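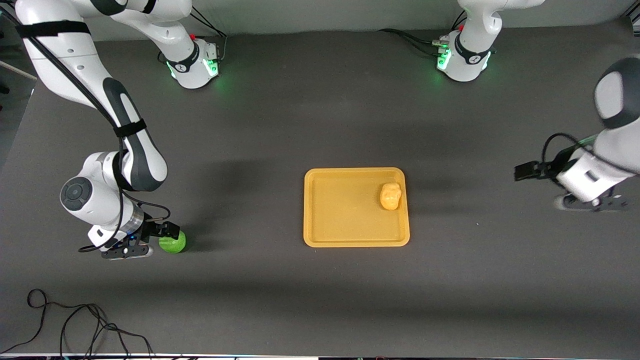 March 26, 2023

In on a Sunday, which I swore I wouldn't do again, but the building's quiet and the heating was on for once. Putting this down while I remember it, mostly for me and partly for Anjani, who gets the bench next.

Play food first. I've been through the whole Lerkau box and it's in a sorrier state than I thought. The bananas have gone sticky (whatever they coat them with, it doesn't like a cupboard over winter), and two of the tomatoes have split along the seam. I washed everything in warm water with a drop of washing-up liquid and laid it out on tea towels. The sticky ones came up no better, so they're in the bin. Please don't fish them out, Slamet!

The orange-yellow tray is staying as the main one. I know the Kullance trays are nicer to look at and they stack properly, but the rounded corners on this one make it much easier to wipe out, and the raised rim is enough to keep a round thing in when it gets knocked. What I don't love is putting yellow things in it. The little lumpy yellow-orange piece, the one we all call the pepper, more or less vanishes against the bottom when you glance across from the door. I spent a good minute this morning thinking I'd lost it. Either we get a tray in another colour for the yellow stuff or we stop putting yellow stuff in a yellow tray. I'd go for the second, it's free.

The green ball is the opposite, you can't miss it on the dark mat. Slamet calls it the lime and I keep calling it the ball, so the notes are a muddle. From now on it's "green ball" in the book, please, whatever anyone says out loud. Same goes for the pepper – it's "pepper" even if it's really meant to be a squash.

Weighed both on the kitchen scales. I'm not writing the numbers down, the reading wandered every time I leaned on the bench. Will do it again on the Subramaniam balance once somebody brings it back from upstairs.

Tried the tray in three positions and ended up leaving it in the middle. Further back and you're reaching over everything to tidy up; nearer the front and I catch it with my sleeve. If you move it, put a bit of masking tape down first so it can go back to the same place. The old tape marks from December are no use, they've all lifted at the corners and collected fluff.

Ordering: Stinix want 96 for a mixed box of fruit and veg, delivery on top, and it comes in 10 days. I think that's steep for plastic carrots but the surface looks a lot closer to the real thing in their samples. Anjani, could you have a look before I send the form off? There's 248 left in the consumables line, so we can do it, we just can't do it twice.

Left to do: relabel the box lid, find the missing tea towel, ask Slamet where the spare mat went. Mat could do with a wipe as well, but I've run out of cloths and I want my lunch.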